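Home Markets Opinion Newsletter About

I Sold My Tokens and Kept My Opinions

5 min read

8 November 2023

My friend Glória Coelho called me last month to ask whether she should put $400 into a token called Zanport. She'd read the whole white paper (more than I've ever done on a first date with a coin) and she still couldn't tell me what the token was for. Neither could I, and I've been buying this stuff for years!

So here's my gripe. Why does every decent idea in this business need its own coin? A company wants to track shipping documents on a shared ledger - fine, great, I can see who'd pay for that. Then you scroll down and there's a token, and a chart of who gets the token, and the founders have a very nice slice of the chart.

I held Astus for most of two years. The software worked. People I know used it at their jobs and liked it well enough. The coin went down the entire time, and why wouldn't it? Customers paid in dollars. Holding Astus gave me a vote on the logo color and a login to a chat room with 300 people in it, most of them asking when the price would go up.

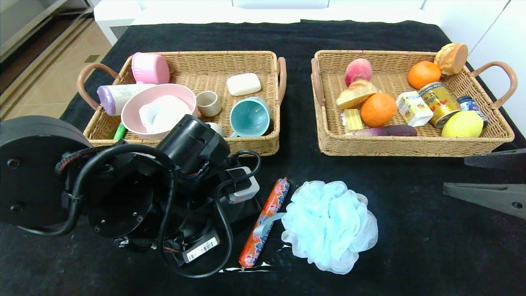 Delaunay did it the other way and I'll give them credit. They sell shares, plain old boring shares, and they run their records on somebody else's chain and pay the fees like any other bill. When I want to know how they're doing I read the accounts. I don't have to learn what "emissions" means this week.

Now, Stoler fans will write in, they always do, and tell me a token gets early users to care. Sure, some of them. I cared a lot about mine, right up until the unlock date in December, when the insiders could sell and did. I got out a week later than I should have and bought a used dishwasher with what was left. It's a good dishwasher.

I told Glória to ask Zanport one thing by email: if the coin vanished tomorrow, what would your customers lose? She got back a link to the white paper. She's keeping her $400 for now, and I'm still waiting for someone at Stoler to answer the same question from me.

Previous Next More in Opinion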